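Workshop Tips: Keeping a VR Headset and Its Cables in Working Order

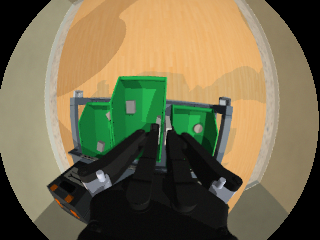 How often should the lenses be cleaned?

After every session in which the headset changes heads. Use a dry microfiber cloth, start at the center and work outward in small circles. Alcohol strips the coating.

Storage

Keep lenses away from windows. Direct sun through a lens can mark the display in a few minutes. A drawer is fine, a closed cabinet is better. Loosen the straps first.

Cables

Coil the tether loosely, over-under, and tie it with hook-and-loop tape. Zip ties crush the jacket. On the Jillside bench we label both ends – the headset end gets the number, the PC end gets the port. If the picture drops out when you turn your head, reseat the connector before touching any driver settings.

Batteries

Take AA cells out of controllers that will sit for a month or more. For rechargeables, store at about half charge. Wipe corroded contacts with a cotton swab and a drop of white vinegar, then leave the door open for 15 minutes.

Tracking

Cover mirrors and glossy cabinet doors. Even room light works best. Redraw the boundary whenever furniture moves, and leave a clear margin at the workbench side.

Face pads: hand wash, cool water, mild soap. Air dry only.

– Elsa Oksanen, updated September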